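Plarnumik Shared Workshop
Gripper build, minutes of the Tuesday meeting
Start 7:10 p.m., quorum met

1. Previous minutes
Accepted with one fix: the Jileck servo horn is the metal one.

2. Parts
Printer two is back in service. Second pair of fingers printed at 60 percent infill, no warping. Spare trigger springs not ordered; carried over. Spending to date stands at 3,097 against the project line. No objection.

3. Hand-held unit
Trigger return is still slow after long sessions. Agreed to shorten the cable and test again for 30 minutes of continuous use. The Chiu mount cracked at the rear screw and will be reprinted with a thicker wall. Fasteners to be checked before each session.

4. Cloth trials
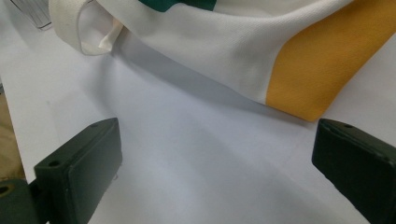
Cloth remains the weak point of the recording plan, and the group discussed which starting positions to keep. Flat layouts were judged too easy. Loosely bunched starts stay in, such as the white knit garment with the yellow band, where the fingers are open near the curved lower edge and a folded cuff stands up at the left. It was asked whether the first grasp should go to the cuff or the nearest edge. Left to the operator, to be noted in the log. Target is 50 recordings per garment.

5. Storage
Dorkov drive is nearly full. Old tests to be deleted after a backup.

6. Actions
Order springs. Reprint mount. Shorten cable. Add a grasp column to the log sheet.

Closed 8:25 p.m. Next meeting same day and time, bench room.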